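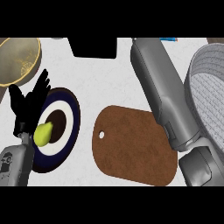

Figure 1. Round metal bowl on a pale worktop (rendered).

Seasonal Vegetable Cookery
Handout 3: Roasting roots and squash for fillings
Tutor: Riet Dekker, Ilcombe
Revised November 12, 2020

1. Scope

The previous handout dealt with leaves. The present one deals with dense vegetables used in tarts, pasties and flatbreads: squash, parsnip, celeriac, beetroot and carrot. Potatoes are treated separately.

2. Water content

A raw squash holds far more water than a pastry case can take up. If the cubes go in raw, the water leaves them during baking and the base stays soft. Roasting first drives off part of the water and browns the cut faces. Beetroot loses less weight than squash under the same conditions and can be cut larger.

Summer squash picked in July has a thin skin and a wet centre. The method below is not suitable for it. Salt it, leave it in a colander and press it dry.

3. Method

Peel and cut to 16 mm cubes. Smaller cubes dry out at the corners before the middle is tender.
Coat lightly with oil. Salt after roasting, not before.
Spread in a single layer with gaps between the pieces. A crowded tray steams.
Roast at 210 °C, turning once, until a knife goes in with slight resistance. The pieces will cook further in the tart.
Cool on the tray, uncovered. Do not transfer hot vegetables to a deep bowl – steam collects at the bottom and the lower pieces go slack.

4. Batch quantities

For the Totlow practical each bench prepares 2,000 g of trimmed vegetable, divided over three trays. Weigh each tray before and after roasting and enter both figures on the bench sheet. Loss is given as a percentage of the starting weight:

loss = (weight before – weight after) / weight before × 100

Mixed trays are not accepted for this exercise. Carrot and squash finish at different times and the combined figure tells us very little.

5. Seasoning

Sage, thyme and rosemary can go in with the oil. Soft herbs are added when the filling is assembled. Hard cheese should be grated and mixed through; blue cheese is better crumbled on top, where it does not colour the filling grey.

6. Before the next session

Read the notes on shortcrust and bring the completed bench sheet. Group B should check the oven list, as the Phan room and the Totlow kitchen have been exchanged.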